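Plunus gets a second season, and co-op is finally in

Plunus is getting its second season of content in May, and the big one is co-op. Two players, online or on the same couch, whole campaign. Cullach put the news up on its site this morning with a short trailer and a very long list of patch notes.

If you missed it the first time, Plunus is the cargo puzzle game where you run a failing delivery station on a moon called Tahiri. You stack crates, route the belts, keep the power on, and try not to send a live goat to the wrong colony. It came out quietly, picked up steam through streamers, and has been getting small fixes ever since. Nothing this size though.

Co-op works like this. One player has the station, the other has the hauler. You can swap at any dock. Both of you share one fuel bar and one pile of cash, so expect arguments. Levels have been reworked so a second person has something to do, and Cullach says the solo versions stay in the game untouched. Saves carry over. Your solo stars do not count toward co-op stars, which are tracked on there own page.

Drop-in is supported, drop-out too. If your partner leaves mid-level the hauler parks itself and you can finish alone, with a small score penalty. No word on crossplay yet. The post says the team is "looking at it," and that is the whole sentence. 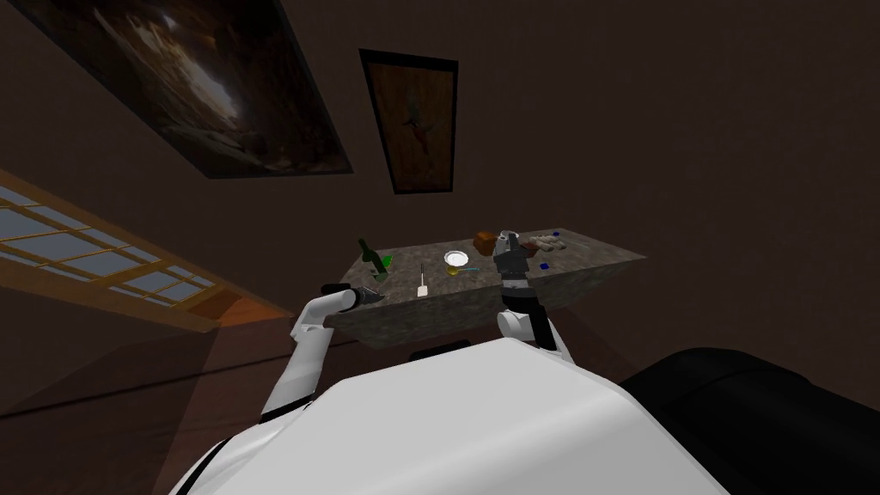
Season 2 also adds a new region, Darow, on the far side of the moon. It's dark there, so lamps are now a thing you have to buy and place. Lamps eat power. Crates come in a new type that spoils if it sits in the light too long, so you end up building these weird half-lit warehouses. The trailer shows maybe ten seconds of it and it looks great – moody, blue, lots of fog.

Design lead Fikri Majimbun wrote most of the post and goes into some detail on why Darow took so long. The first version had players carrying a hand lamp all the time, and testers hated it. "You spent the level looking at your own feet," he writes. The team threw it out and went with placed lamps, then had to redo nearly every map to fit. He also says the region was built with co-op in mind from the start, but that every level has been cleared solo by someone at the studio. He doesn't say how many tries that took.

On to the numbers. The patch notes list 116 changes. Most are tiny. A few worth pulling out:

Belts no longer stop when you pause and unpause quickly.
The fuel gauge is readable on handheld screens now.
Goats can be put down without selecting them first.
Undo goes back a full level, up from the old short limit.
Color-blind labels on all crates, on by default.
The late-game storm warning is a lot quieter.

That last one got the most cheers in the comments, by a mile.

Level sharing is changing as well. Players have uploaded over 4000 custom levels since the editor went live, and the browser for them has been kind of a mess. You can now sort by length, by difficulty and by whether the maker has actually beaten it. Old levels will be kept, but ones that rely on the belt bug may break. Cullach is asking makers to check their stuff before the update lands and reupload if needed. Likes and comments stay with the level if you reupload under the same name.

Price. Co-op is free for everyone who owns the game. Darow is a paid add-on, cost not announced. In a co-op game only the host needs to own it, so one copy covers both of you. There will be a bundle for new players, also no price.

Both parts are due on PC and consoles at the same time. A beta for co-op opens first, PC only, and sign-ups are on the Cullach site now. You need to own the game and have finished the first region. Spots are limited and they are picking by draw, so no rush to be first in line. Beta saves get wiped at the end, dont start your perfect station in there.

The soundtrack is getting a few new tracks too, all for Darow. One plays in the trailer, with the slow organ. No separate release planned for now.

We've asked Cullach about crossplay and the add-on price and will update if we hear back.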